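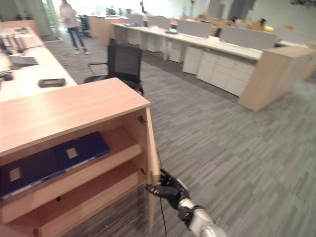

Section 5. Hanging and adjusting the doors

Read this section through once before you pick up a tool. The Sustwood cabinet forgives most things, but a door hung at the end of a long Saturday is rarely one of them.

1. Lay the door face down on a blanket. The carpet will do if you trust your carpet.

2. Press each hinge cup into its hole and drive in the short screws by hand. The long screws belong to the wall bracket (part 526) and will come out the other side of the door, where guests can admire them.

3. Lift the door and clip the top hinge first, then the bottom. A second person helps — ideally one with no opinions.

4. Close the door and look at the gap. Turn the side screw a quarter turn at a time until the gap is even from top to bottom.

5. Open and close the door 10 times, then check the gap again. It will have moved. Repeat step 4.

Note: If the door drifts open by itself, the hinges are probably fine and your floor is not. Level the feet as shown in Section 2.

CAUTION: Do not hang coats, bags or children on an open door. Fix the cabinet to the wall before loading any shelf.

Spare hinges are sold in pairs by Zestby. You will need one.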